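Ticket: prop reset not matching layout rule, Tondurov cell
Opened by: Yaqin Duan
Date: Mar 12, 2021
Priority: 2
Status: open, waiting on Relis

Problem: rule 6 in the Nonarero bench rules says no loose props inside the base keep-out and nothing small left off a tray at start. Checker passes the layout anyway. Should fail.

Checked so far:
- reloaded rule file, same result
- restarted checker, same
- speed cap still at 70 percent, fine, not touching it
- compared table to the rule by eye, see first pic. Small stuff lying in front of the basket, cup close to the left arm base. Either one ought to trip it.
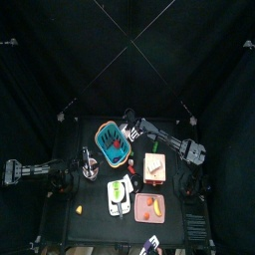

Table from the head view. Cup by left base, small items in front of teal basket.

Update: Gu says the checker only reads the tray zones and skips the rest of the table. So rule is right, checker is behind it. Rule text was changed last July, looks like the zone list never got udpated.

Second question, gripper clearance. Rule says park both arms clear of the tallest prop before anyone reaches in. "Tallest prop" is never defined. Mixer? Post? Need a number in there. I'd go with measured height plus margin and write it on the sheet.

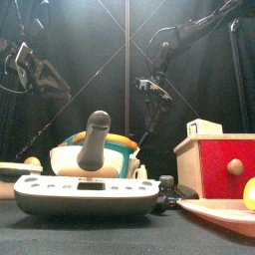

Side view, toy mixer in front, both grippers above the table.

Workaround til fixed:
1. Check layout by hand against the sheet, whole table.
2. Two people sign, 3 if the layout is new.
3. Hands in only with arms parked and stop pressed. No exeptions.

Relis, pls send new zone list. Leaving this open.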